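Budgeting for a robot work cell

Budgeting for a robot work cell means working out what it costs to get one robot station running and keep it running. I wrote the first version of this entry for the Bivden equipment wiki on 18 May 2020, and I've kept it in my own voice because the formal version put everyone to sleep (sorry, Afia!).

What goes in the budget

People start with the arm, and I get it, the arm is the fun part. But the quote for an arm usually leaves out the gripper, the mount, the spare fingers, the cables and the shipping. Our first Gidard quote looked wonderful until we added $915 for mounting plates and $741 for cabling – and that was for a single station. Ask for one price with everything on it, and get the warranty terms in writing.

Tables, shelves and props

Svitlana Vakulenko keeps a separate line for what she calls household stuff, meaning the furniture and objects the arms work with. Ours came to $241 the first year. It's small money, but it gets forgotten all the time, and then somebody is buying vases on a personal card the night before a run. Buy two of anything that can break.

Space and power

Measure the reach of the arm with the gripper on, then plan your floor space from that number. Check the ceiling too if you want power or air to come from overhead. Electricians book up early, so call them before you order the robot. I did it the other way round at Jusitley and the crate sat in a hallway for most of May.

Running costs

Finger pads wear out, cables get pinched, and somebody has to be paid to reset the table between runs. Afia Frimpong, who did the books for our second cell, put staff time on the same sheet as the parts, and I've copied her layout ever since. Software renewals go there as well – check whether yours are priced per arm or per site.

Buy or lease

Leasing makes sense if you only need the station for one project. Read the return clause first, especially the bit about scratches and missing screws.

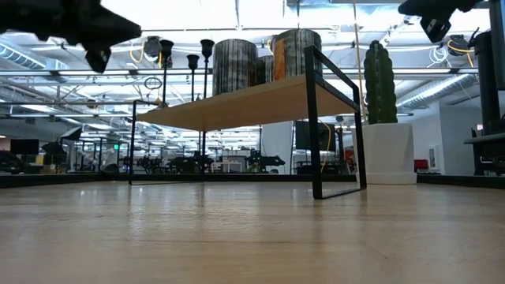 Used arms are a third option, and I'm fonder of them than Svitlana is. Ask the seller for the running hours and the service log, and find out if the controller still gets updates. If the seller can't show you the arm moving under power, I'd walk away.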